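14/03/2020
By Jovita Xolalpa
3 min read

We use cookies to make this site work and to see which stories you read. Accept all | Manage settings

Village library gets its old reading room back

I popped into the library on Oma Street yesterday to return a very overdue cookery book (sorry, Dale) and came out an hour later with a biscuit in my hand and a story for you lot. The upstairs reading room is opening again! It has been shut since November, when the rain got in through the roof and ruined the carpet, most of the local history shelf and one very old armchair that I was fond of.

If you never went up there, it's the long room over the children's section, with the window seats looking out on Chin Lane. I did nearly all my school revision in it, badly, and I know plenty of you did too because I had to fight you for the radiator.

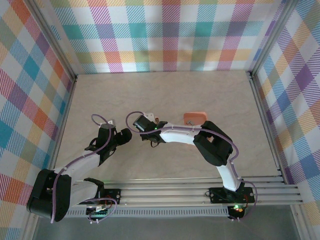 The repairs came to £2,923, which Dale Bélanger, the head librarian, told me with a bit of a wince. Most of that went on the roof. The rest came out of the winter book sale and a quiz night at the Roton Arms, where my own team came second from last and I would rather leave it there.

The new carpet is green, the walls have been done in a sort of warm cream, and the whole place smells of paint, though Dale has had the windows open all week. There are 13 desks now, and every one has its own lamp and a plug socket, so no more crawling about under the table with your charger while somebody tuts at you. The history books that could be saved have been dried out and rebound by Begoñe Arrieta, who has the little bindery in Pliren. I had a look through the parish cricket scores she rescued and they are lovely, even if I still don't care about the cricket.

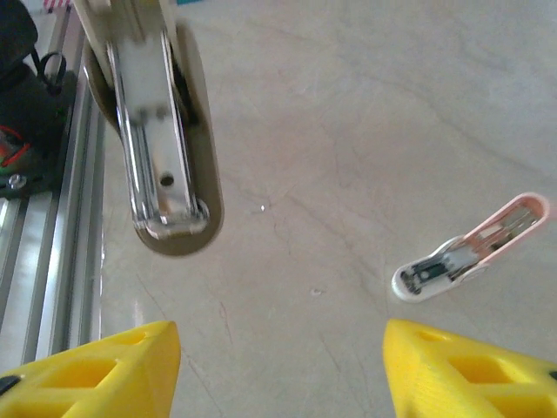 What I really wanted to know about was the opening hours, as that was always the grumble. The room will stay open until seven in the evening on three days a week, and Dale is hoping to add a Sunday afternoon later on if he can get the staff. You can book a desk for up to 3 hours at a time, or just turn up and take your chances. Hot drinks are allowed as long as they have a lid. Crisps are still banned, and I did ask.

Harvey Chisholm, who taught half the town to read and still borrows more books than anyone I know, was having a nose round while I was there. He tried out both window seats, picked the left one and said it was "a good deal better than the old lot, and less draughty". He also pointed out that the clock is seven minutes slow. Dale says it always has been and he's not touching it.

You'll need a library card to book, and they're free from the front desk if you bring something with your address on it. The armchair, I'm sad to say, has gone to the tip.

Get our local news by email every week. Enter your address to sign up. You can unsubscribe at any time.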